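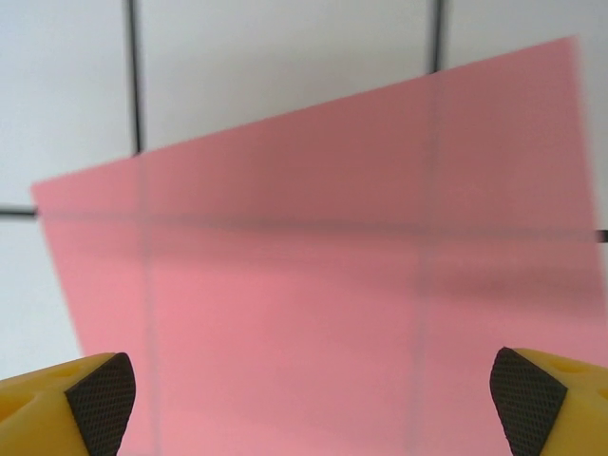 作業ノート 5月 午前

プラムの種皮染め、Juka の続き。前回の浴は色が茶に寄りすぎたので、今回は抽出からやり直す。担当は自分と Philomena Korletey。記録は自分。

素材
楮紙(Daltley で漉いたもの、耳なしに裁ったもの)20枚。うち8枚は礬水引き済み、残りは生紙のまま。
染料は茜の根。Issahaku から届いた袋の残りを使う。211 g。前の袋より刻みが粗く、粉が少ない。
媒染はミョウバンのみ。鉄は使わない。前に同じ流しで鉄媒染をやったあと、ピンクが全部くすんだことがあるので、バットも刷毛も別にした。鉄用には黒テープを巻いてある。混ぜないこと。

抽出
根を水で一晩戻し、最初の水は捨てた。黄色がかなり出る。捨てずに使うと橙に転ぶ。
火にかけて、湯気が立ってきたところで弱火。沸かさない。前回の茶色はたぶんここで失敗している。途中で電話に出て、戻ったら鍋の縁が泡立っていた。今回は鍋の前から離れなかった。
布で漉して一番液。同じ根にもう一度水を足して二番液。二番液のほうが黄みが抜けて、きれいな桃色になる。Philomena は二番液だけで染めたいと言う。自分は一番液を少し足したほうが乾いてから弱く見えないと思う。結局、両方やった。

引き染め
刷毛は幅の広い鹿毛。紙を板に置き、左から右へ一度、板を回してもう一度。
礬水引きの紙は液が表面に残り、刷毛の筋が出やすい。液を少なめに含ませるとましになるが、今度は途中でかすれる。三枚目あたりから調子がつかめた。
生紙は吸いが速い。刷毛を止めたところがそのまま濃い点になる。止めずに紙の外まで抜く。持ち上げるときに一枚破いた。濡れた角をつまんだのが原因。次からは細い棒を下に差し入れて上げる。

媒染は先と後で比べた。
先媒染:色は均一。やや赤い。
後媒染:引いた瞬間に色が動く。面白いが、液だまりの形が残る。
台紙用には先媒染でそろえる。後媒染のぶんは Rosine の見返しに回せるかもしれない。模様として見れば悪くない。

乾燥
窓側の紐は使わず、奥の棚で平干し。前回は紐で干して、下辺に色が溜まった。平干しだと溜まりは出ないが、網の目がうっすら写る。不織布を一枚はさんだら消えた。不織布は洗ってもピンクが残るので専用にする。
乾くと二段くらい薄くなる。濡れているときに「濃すぎる」と思うくらいでちょうどいい。毎回そう書いているのに毎回薄く仕上げている。

午後4時
乾いたものから順に重しをかけた。礬水引きの紙は反りが強く、板2枚では足りない。鉄の重しは錆が怖いので、袋に入れた石にした。
二番液だけの組はかなり淡い。Philomena は気に入っている。重ねて色を見ると、一枚では頼りない紙も三枚目でちゃんと桃色になる。灯りの笠に使うならこのくらいでいいのだろう。自分の混ぜた組は本の表紙向き。見返しに使うには強い。

酸性度は試験紙で見ただけ。染め上がりの水がやや酸性寄りだった。ミョウバンのせいだと思う。本に綴じ込むなら、次回は最後のすすぎを増やすか、炭酸カルシウムの水を一度通して色が変わるか端切れで見る。茜はアルカリで紫に寄るので、いきなり本番の紙ではやらない。

耐光の試し
各組から短冊を切り、半分を厚紙で覆って南の窓に貼った。裏に鉛筆で組の記号。前に水性ペンで書いて、にじんで読めなくなった。剥がすのは来月。勝手に外さないこと。

残り
一番液はガラス瓶に入れて冷蔵庫の下段。ラベルに「茜・飲まない」と書いた。
二番液は使い切り。
根はもう一回煮られそうなので、広げて干してある。三番液が使えるかは不明。
ミョウバンが残り少ない。次の注文に入れる。
大きい刷毛の金具がゆるんでいる。直すまで小さいほうを使ってください。

次にやること
生紙に薄い礬水を引いたものを作り、今日の二種類の中間を試す。にかわの量は今日の半分から。板をもう2枚切ってもらう。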